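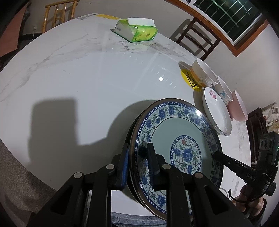 Lưu family closes Drustcombe dining room after 15 years, takeout stays

Bình Lưu is shutting the sit-down side of Lưu on Radell Street at the end of July. Takeout window stays open, same menu, same hours, 11 to 8.

Rent on the front half went up again in spring. "We do most of our orders to go now anyway," Lưu said. "I'd rather keep the kitchen and sleep at night."

Nearly 117 people signed a card left at the register, according to longtime server Flora Rankin. Two of the dining room staff are moving to the kitchen, the rest have been offered shifts at a cousins place in Steltameo.

Last dinner seating is 7:30 p.m. No reservations, walk in only, expect a wait. Gift cards still good at the window.

No word yet on who gets the front space. Landlord did not return calls befor deadline.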